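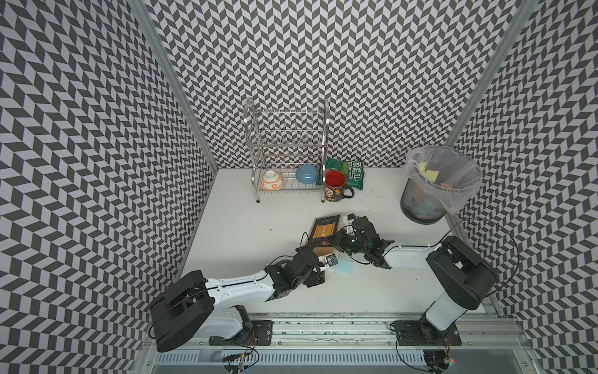
Refillable packaging for skincare: questions we get from small brands

Is refillable always greener than single use?
No, and be wary of anyone who tells you so. A heavy jar with a metal collar takes more material to make than a thin plastic tub. If the customer buys it once and never refills it, you have made things worse.

How many refills before it pays off?
It depends on the pack. Ask the supplier for the break-even number and for the sums behind it. When we asked Fasetti, they said 3 refills. Carmela Bianchini went through their sheet and found that transport of the empty pods had been left out.

Do customers really send empties back?
Some do. We ran a return scheme with Anau for 30 weeks and 21 per cent of the jars came home. The brochure had promised a good deal more. Surveys are no help – people say yes to a survey.

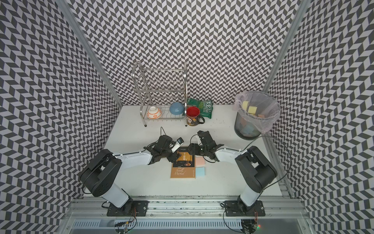 What about jars that are washed and filled again?
It can work if the washing is done near the filling line. Ask where the washing happens, what water and heat it uses, and how many jars are thrown out after inspection. Barbieri gave us the first answer quickly and we are still waiting for the other two.

The supplier has a sustainability award. Is that enough?
It tells you that the company filled in the forms and that somebody marked them. It may say very little about the jar you are buying. Ask for figures on that jar.

Can we print "eco-friendly" on the box?
We wouldn't. It is vague, and vague claims get challenged. "Refill uses less plastic than the jar" is duller, but you can back it up if you have weighed both.

Do you sell packaging yourselves?
No. Gosero is paid by the brands, and we take no commission from suppliers. You should ask us to put that in writing too.

Who do I contact?
Ada Cirillo answers the post on Tuesday. Please send the supplier's data sheet with your question, even if it looks thin.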